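Export declarations returned with code 17 after sanctions list update
Product: Stedar Trade Screening
Reported by: Ollenden customs desk
Status: Resolved, monitoring
Severity: 2

Problem
After the December refresh of the sanctions list, outgoing declarations for machine parts began to come back with code 17 (consignee status unresolved). Payments tied to those shipments were held by the clearing module. The consignee in most cases was Skarkivico, a long-standing buyer that is not on any list we load.

Environment
Screening engine in strict mode. List source: consolidated feed, loaded nightly. Routing through the Kun payment channel for countries under partial restrictions.

Log
08:40 - Ticket opened. Queue shows 2,454 held records.
09:15 - Reloaded the list by hand. No change.
10:05 - Compared the old and new list files. The new file adds a short alias for a listed shipping company. The alias matches the first five letters of Skarkivico.
10:50 - Match threshold found at 25. The setting was lost when the feed format changed and the engine fell back to its default.
11:30 - Threshold restored on the test system. Sample records cleared as expected.
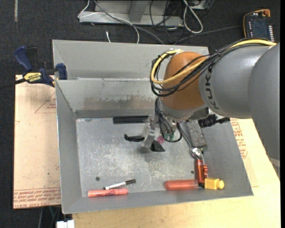
Does a held record mean the trade itself has been refused?
A hold only stops the payment instruction and the declaration from moving forward. The export license stays valid, and the record can be released once the match has been reviewed.

13:20 - Threshold restored in production. Rescreening started in batches.
15:45 - Rescreening complete. Almost all records released. The remainder are true partial matches on the bank field and were passed to the compliance desk.

Cause
Default threshold applied after a feed format change, combined with a new short alias in the list.

Fix
Set the threshold in the local profile, not in the feed profile. Restart the screening service after saving - a reload alone does not pick up the value.

Open items
Alert on threshold change: requested, not scheduled.
Kun channel still shows the old hold reason on released payments. Display only, tracked separately.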